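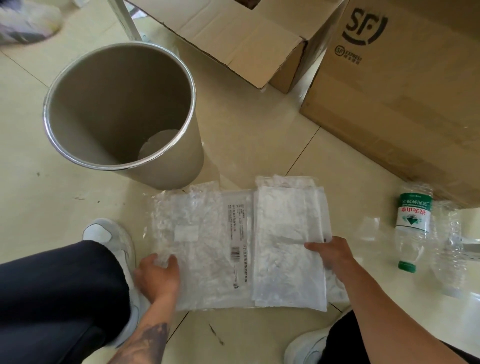 Le sachet refermable, ou l'art de vendre du vide

Enquête sur un emballage dont on nous promet tout, et surtout qu'il sera recyclé

Il y a dans ma cuisine un tiroir que je n'ouvre plus sans appréhension. On y trouve des sachets à glissière, des pochettes à curseur, des poches transparentes dont j'ai oublié la provenance et que je garde parce qu'elles sont « encore bonnes ». Je soupçonne que vous avez le même. Les fabricants le savent aussi, et certains en ont fait un argument : le sachet refermable serait vertueux parce qu'on le réutilise.

J'ai voulu savoir qui avait vérifié. La réponse tient en peu de lignes.

Chez Grenevar, qui fournit des pochettes souples à des marques de café et de fruits secs, on m'a d'abord envoyé une brochure. Papier épais, feuille verte en couverture, et cette phrase en page 10 : « Une poche conçue pour accompagner plusieurs vies. » Combien de vies ? Le service commercial m'a renvoyé vers le service technique, qui m'a renvoyé vers la brochure. Au troisième échange, une interlocutrice aimable a reconnu que la fermeture était testée sur 21 ouvertures. En laboratoire, à vide, sans miette ni grain de sucre dans la rainure. Quiconque a déjà tenté de refermer un paquet de semoule appréciera.

Une promesse qui se déplace

Eero Karppinen a travaillé longtemps dans l'extrusion de films avant de passer au conseil. Il parle des sachets avec une tendresse un peu lasse. « Le produit est remarquable. Quelques grammes de matière, une barrière contre l'humidité, un coût dérisoire. Le problème commence quand on demande au marketing d'expliquer où il va ensuite. »

Il m'a raconté l'évolution du vocabulaire. D'abord, le sachet était « léger », ce qui était vrai. Puis il est devenu « recyclable », ce qui l'était parfois, à condition qu'il soit fait d'une seule matière, qu'il arrive propre au centre de tri et que ce centre sache quoi en faire. Aujourd'hui on le dit « prêt à recycler ». La formule m'a laissé songeur. Un étudiant qui n'a pas ouvert ses cours est lui aussi, d'une certaine manière, prêt à réussir.

Les films souples sont pénibles à trier. Ils s'envolent, s'enroulent autour des axes, se glissent parmi les papiers. Un sachet multicouche, avec sa pellicule brillante à l'intérieur et son toucher mat à l'extérieur, réunit des matières qu'il est très difficile de séparer. Ce toucher mat, d'ailleurs, sert beaucoup à faire naturel. Ajoutez un faux kraft imprimé et le client jurera qu'il tient du papier.

Le cas Sodamik

La société Sodamik a choisi une autre voie et propose une pochette en une seule matière, accompagnée d'un programme de reprise. On rapporte ses sachets vides en magasin, on les glisse dans une borne, on reçoit des points. Sur le papier, rien à redire. J'ai demandé les chiffres. L'entreprise revendique 3540 kilos collectés depuis le lancement. C'est un joli nombre, précis, rassurant. Il lui manque seulement un voisin : le tonnage mis sur le marché pendant la même période, que Sodamik considère comme une donnée confidentielle.

J'ai insisté. On m'a parlé de « dynamique », de « prise de conscience », d'une « communauté engagée ». J'ai fini par me rendre devant l'une de ces bornes, un matin de janvier, et j'y ai passé deux heures. Trois personnes s'en sont servies. L'une y a jeté un gobelet.

Tout cela ne prouve rien, je le concède volontiers. Deux heures devant une borne ne font pas une étude. Mais je remarque que l'étude, l'industrie aurait les moyens de la payer et ne la montre pas.

Et le vrac, alors ?

On m'opposera que l'alternative existe. J'ai donc rendu visite à Suleiman Nwachukwu dans son épicerie Oyelaran, où les lentilles descendent de silos en verre et où l'on pèse ses bocaux à l'entrée. Je m'attendais à un prêche. Il m'a parlé de charançons.

« Mes sacs de 10 kilos arrivent doublés de plastique, dit-il. Je ne vais pas vous raconter le contraire. Sans doublure, je perds de la marchandise, et jeter de la nourriture, c'est pire que jeter un film. » Il a fait ses comptes : pour lui, le gain vient des gros volumes, de l'absence d'impression, de l'étiquette unique. Le bocal du client compte aussi, pourvu qu'il serve longtemps. « Certains en achètent un nouveau à chaque visite parce que l'ancien est resté à la maison. »

Voilà un commerçant qui vend du vrac et qui doute du vrac. J'ai trouvé cela reposant.

Reste la question du dosage. Le sachet individuel, vendu par lots sous un autre emballage, prospère partout où l'on a peur de manquer de temps. Skikow, qui conçoit des machines d'ensachage, vante un modèle capable de remplir 3000 doses à l'heure. La plaquette ne dit rien de ce que deviennent les 3000 enveloppes. Ce n'est pas le métier de Skikow, m'a-t-on répondu, et c'est exact. Ce n'est pas non plus celui de Grenevar, ni celui des marques, ni celui des magasins. Chacun tient son morceau de chaîne et désigne poliment le suivant, jusqu'au consommateur, qui a un tiroir.

Karppinen, lui, voudrait deux choses assez ternes : un nombre réduit de matières autorisées et l'obligation de publier les quantités vendues à côté des quantités récupérées. Il ne croit guère à la seconde. « Les gens compareraient », dit-il.

Quant aux 21 ouvertures, j'ai fait l'essai chez moi avec un paquet d'amandes. La glissière a lâché à la neuvième. J'ai mis un élastique et rangé le sachet dans le tiroir.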